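How does a robot learn to pick things up?

Hi! I work at Ditar, and my job is showing a robot how to grab stuff. Yep, that's a real job – and I get to do it with toys and sunglasses!

I hold a gripper in my hand, squeeze it around something, and a camera on it records the whole move. One try is called an example.
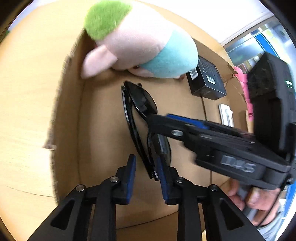 One example won't teach a robot much, so we make piles of them. By May we had 1,626! Grab some tongs and try it with a sock – can you do it 11 different ways?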